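Community Help: Diplomatic and Consular Matters

Difference between a working visit and an official visit by a foreign delegation

Posted by Tekutham, 18 Aug 2019

I serve as secretary to a twinning association that maintains relations with a partner municipality abroad. We have been informed that a delegation from the partner country's foreign ministry will be in our region, and that its head has agreed to call on our association for part of an afternoon. The letter describes the trip as a "working visit."

Our board wishes to receive the delegation correctly. The previous occasion of this kind was an "official visit," and the program then included flags at the entrance, the playing of both anthems, a signing ceremony and a formal dinner. Several members assume that the same arrangements should be repeated. Others believe that a working visit calls for much less.

I would be grateful for guidance on the following points. Is there a fixed rule that separates the two kinds of visit? Are flags required on the meeting table? Who should propose the text of a joint statement, if there is to be one? Our budget for the afternoon is 828 dollars, and our hall seats 200 persons.

Hepburn

There is no single rule that binds every country. Each foreign ministry keeps its own list of visit categories, and the words do not always match from one capital to the next. In general practice, however, the following may be relied upon.

A state visit is made by a head of state at the formal invitation of another head of state. It carries the full set of honors. An official visit ranks below it and may be made by a head of government or a minister. It normally includes a formal welcome and at least one hosted meal. A working visit is arranged so that particular business can be done. Ceremony is kept short or left out, and the host is not expected to offer a cultural program or an exchange of gifts.

For a meeting with an association, which is not an organ of government, the rules are lighter still. Anthems should not be played. They are reserved for occasions on which one state receives another, and a private body that plays them may place its guests in an awkward position. 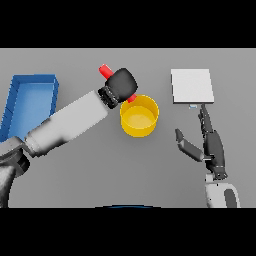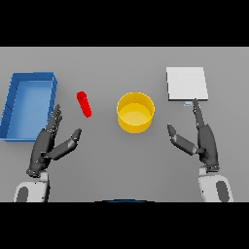
Table flags are permitted but not required. If they are used, both must be of the same size and stand at the same height. In many countries the flag of the guest is given the place of honor, which is to the right of the host's flag as seen by a person standing behind the two. Some countries reserve that place for their own flag at all times, and the law of the host country must then be followed. Please confirm the current design of the partner country's flag with its embassy before placing an order.

As to the joint statement, the usual course is for the host to send a first draft to the embassy at least two weeks ahead. The draft should be short. It should record the date, the titles of the two heads of delegation and the subjects discussed. It should not contain promises that the association cannot keep, and it should avoid any reference to matters in dispute between governments. If no agreement is reached on the wording, each side may issue its own summary - this is quite ordinary and should give no offense.

With regard to seating, the two heads sit opposite each other at the center of the long side of the table, with the other members placed outward by rank. The interpreter sits beside or slightly behind the principal. Ask the embassy for a list of names in order of precedence and do not attempt to work it out from job titles.

Ema

I agree with most of the above. I would only add that you should write to the embassy's protocol section and not to the ambassador's private office. When our society received a delegation in April, our first letter went to the wrong desk and remained there for 3 weeks.

Coffee, tea and water are sufficient for a working visit. Your budget will cover this comfortably. A hall for 200 is too large for such a meeting unless the public is invited, and a smaller room would be better if you have one.

Prusari

We always play the anthems and have had no complaints. Our town has only 3,622 inhabitants and people like to hear them.

Regarding flags, do check that they are the right way up. Ours were not, and the guests were very polite about it.

Hepburn

In reply to the post above: local custom may of course be followed where the embassy has been told in advance and has no objection. Without such notice I would still advise against the anthems.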